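4. Mise en place du coin marchande Gastance

Prenez votre temps pour cette partie, et gardez les vis du chapitre 3 à portée de main – il vous en faudra encore 7. Le montage se fait très bien seul, mais à deux, avec un café, c'est tout de même plus agréable !

4.1 Choisir l'emplacement

Le comptoir déplié mesure 1000 mm de long et 359 mm de profondeur. Comptez un bon passage d'enfant devant et derrière, car les marchands, à cet âge, quittent volontiers leur caisse pour aller voir ce que font les clients.

Attention : ne placez pas le comptoir sous une fenêtre ouvrante ni contre un radiateur.

4.2 Monter le comptoir

1. Posez le plateau à l'envers sur une couverture.
2. Emboîtez les deux montants marqués A, encoche vers vous.
3. Serrez les vis à la main, puis d'un quart de tour à la clé fournie.
4. Retournez l'ensemble en le tenant par les montants, jamais par le plateau.
5. Glissez l'étagère Alow dans ses rainures, à 855 mm du sol pour les plus grands ou au cran du bas pour les petits.

Note : si l'étagère résiste, frottez un peu de savon sec dans la rainure. C'est l'astuce de Jacobus Hendricks, qui a dessiné le modèle, et elle nous a sauvé bien des après-midi à l'atelier Uvemska.

6. Fixez l'équerre murale. Cette étape est obligatoire, même si le comptoir vous paraît bien stable.

4.3 Installer l'auvent

Passez la toile sur la barre ronde, coutures vers l'intérieur, puis clipsez la barre en haut des montants. La toile fait quelques plis au déballage – une nuit suspendue suffit en général. Lavage à 30 degrés, sans sèche-linge.

4.4 Garnir l'étal

Le comptoir est livré sans marchandises. Vous pouvez y mettre les jouets que vous avez déjà.

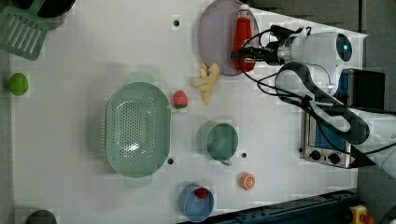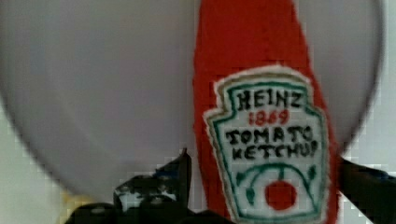 Commencez avec peu d'articles et renouvelez-les de temps en temps, l'enfant y reviendra avec bien plus d'appétit. Mélangez les rayons sans trop de scrupules : des fruits, un peu d'épicerie, une passoire pour faire le panier. Les articles à grande étiquette, comme la bouteille de ketchup rouge avec son nom en lettres noires, se rangent de face, et les enfants qui commencent à reconnaître les lettres s'en servent vite comme enseigne. Pour les ardoises de prix, voyez le chapitre 5.

Attention : retirez du jeu tout article décousu, fendu ou dont une petite pièce se détache.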